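3.2 Where the laundry waits

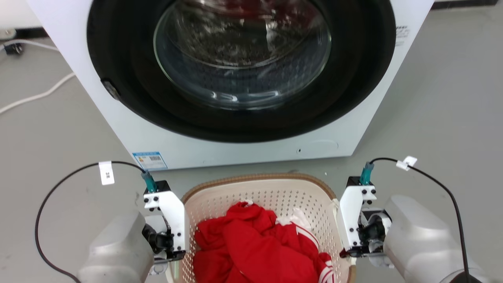
I went into this part of the study thinking I'd be writing about detergent. What people wanted to talk about was the basket! We had 52 households keep laundry diaries, and out of 857 entries the thing that came up again and again was where the clothes sit before a wash and who is supposed to move them.

Figure 4. A basket set down in front of a front-loading washer, with red clothing piled in it.

Most of our diary keepers park the basket right at the door of the machine, like the one in Figure 4, and I do the same at home (my knees prefer it). With a front loader you're already crouching, so a basket on the floor is at a handy height and a dropped sock doesn't have far to go. Elias Qaisi, who coded the diaries with me, started calling this the "parked" basket, and the name stuck.

A parked basket also works as a message. In 11 households it meant "somebody please start this," and in two of those the other person had never heard of the rule, which made for some pretty lively diary pages. Color came into it too. People told us they'd hold back a bright red item until they had enough reds to go with it, so a red pile could sit there a good while longer than a white one. Our Flenska coding sheet had no box for that kind of waiting, and we added one in October. The entries we recoded are covered in Section 3.3, along with the ones where the basket never left the bedroom.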